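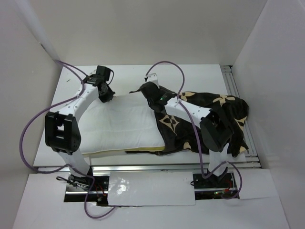

Proceedings > Workshop papers > Bimanual handling of fabric > Section 4

Print this page | E-mail this page

Reading time: 4 minutes

4. What went wrong: the grip that wasn't there

I'd love to start this section with our success rate, but the part of the Plirkberg project I keep getting asked about is the fault, so let me get to it. The task was picking up and moving a patterned cloth with two arms, each running its own grasp check. The check was simple. Close the jaws, look at the motor current, and if the current goes past a threshold, call it a grasp. It had worked fine on the foam blocks we used in April, and I carried it over to fabric without thinking very hard (my fault, and Bijan Ranjbar has been kind enough to mention it only in meetings).

Cloth is squishy. A good fold of it pushes back on the jaws quite a lot, but one thin layer hardly pushes back at all, and a gripper that has closed on nothing still shows a little bump in current when the fingertips meet. On our hardware that bump sat just above the threshold. So an arm could miss the fabric completely, report a grasp, and send the controller happily on to the lift. The other arm, the one that really did have hold of something, then pulled on its own against a plan that assumed help.

The log from Altdale has 3,655 lift commands in it, and I went through the flagged ones by hand over what felt like a whole summer. Two kinds of trouble kept coming up. In the first, one arm dragged the cloth sideways and the second arm followed its planned path through the air. In the second, which worried me more, the holding arm hit its torque limit partway up and the safety stop dropped power to both arms at once. An unpowered arm sags! Ours came down slowly thanks to the gearing, but I wouldn't want my fingers under an elbow joint when it does.

Figure 4 gives the working layout for the cloth trials, with one gripper on the fabric and the other open and clear of it.

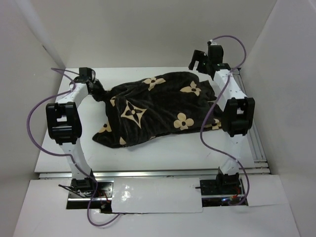

Our first fix was to raise the threshold, and it was a bad one. The false grasps mostly went away, but now the arms threw out good pinches on single layers and tried again, and again, until the cloth had been worked into a ball. We ran it that way for two days before giving up. Munteanu's group had suggested checking jaw position along with current, and I should have listened sooner — if the jaws get all the way to their closed stop, there's nothing between them worth lifting, whatever the current says. Very thin fabric can still fool this, so we added a short test tug of 4 mm before the full lift and compared the load on the wrist before and after.

The safety stop took longer. Cutting power to both arms is the right thing when a person reaches in, and we left that alone. For a torque fault on one arm, though, we now hold position on both, open the loaded gripper, and lower at 50 mm/s to a rest pose. The team at Plestwood asked whether opening the gripper under load could fling the cloth. With a light cloth I don't see much risk, but I'd want that tested properly before anybody tries it with something heavy or stiff.

One thing is still open. The test tug moves the fabric a little, so the camera estimate of the corners goes stale before the second arm arrives. We re-detect after every tug for now, and it's slow.

Print this page | E-mail this page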